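Version History

The deck for the Purville account had two authors, and by the first evening it had two titles.

Orestis Vlachopoulos had called it "Moving Forward Together". Nektarios Ververidis had called it "Purville: Options", and at 6.14 p.m. Orestis watched his own words vanish letter by letter, eaten from the right by a small green cursor with Nektarios's initials on it. He waited until the cursor wandered off to slide nine, and then he typed them back in.

Pullico, where they both worked, had brought in shared slides that spring. Before that, a presentation had lived on one person's laptop and everyone else had to ask nicely. The new way was meant to put an end to files called FINAL and FINAL2 and FINAL use this one. The training session had lasted an hour and included a biscuit. Everyone could now work on everything at once, the trainer said, and she said it as though she had never met anyone.

Orestis worked from his flat in the evenings, Nektarios from his, at the other end of the tram line. They had shared a desk for years and got on perfectly well so long as each could turn his screen away from the other.

By eight o'clock the title was a settled matter, in that it changed every few minutes and both men had stopped being surprised. The fighting had moved to the chart on slide four. Orestis liked a pie. Nektarios held that a pie was what you drew when you didn't want people to read the numbers, and he had written this in a comment, and had then marked the comment as resolved, so that Orestis had to go looking for it in order to be offended.

He replied with a bar chart so thin and grey that it looked like a fence in fog. Nektarios thanked him for it. Then he made it purple.

There was also the business of the typeface. The house style was Vrettos, which had cost the firm a good deal and had no proper question mark, only a sort of hook. Nektarios got round this by never asking the client anything. Orestis put his questions in Arial, one size smaller, and hoped.

At half past nine he discovered the version history. It had been there all along, behind a menu he had taken for decoration, and it showed the whole evening in two colours. He scrolled back through it with his tea going cold. There he was at 7.02, in orange, adding the word "robust". There was Nektarios at 7.03, in green, removing it. At 7.40 Nektarios had written a really lovely sentence about the Brarkanlow depot, looked at it for a minute or so and deleted it himself. Orestis had never seen it. He read it three times. It was better than anything left in the deck.

He could have restored it with one click. But restoring it meant restoring everything, including the first title and the pie, and it would say so in orange for all to see.

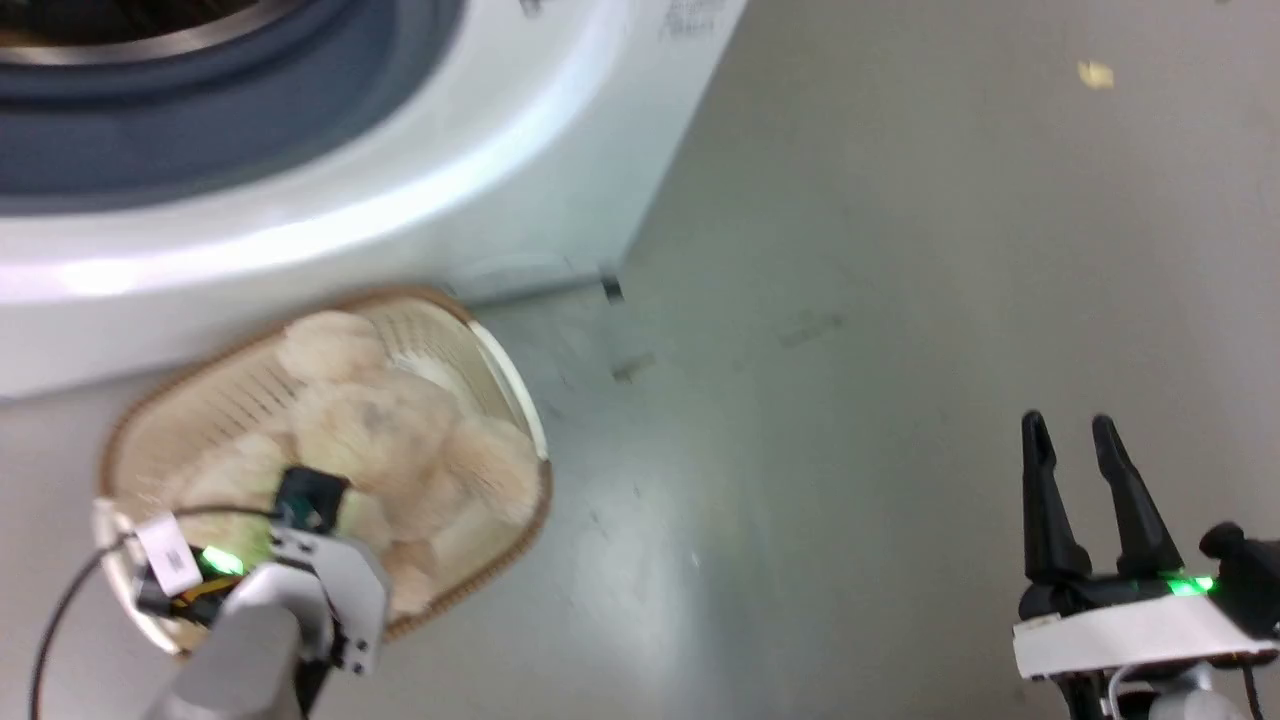 Nektarios, by way of the chat panel, wanted to know why there was an orange cursor sitting in last night's work when it was still tonight, and whether Orestis was spying on him.

"Reading," Orestis typed.

"Reading what?"

"The Brarkanlow sentence. Put it back."

The green cursor stood still for so long that he thought the connection had dropped. Then it went up to slide six, and the sentence came out again, a little different, with a comma he would have left out. He left it in.

At eleven they both reached for the title. The cursors met in the middle of the box and stopped.

"After you," wrote Nektarios.

The client was shown a presentation called "Untitled", and asked if it was a theme.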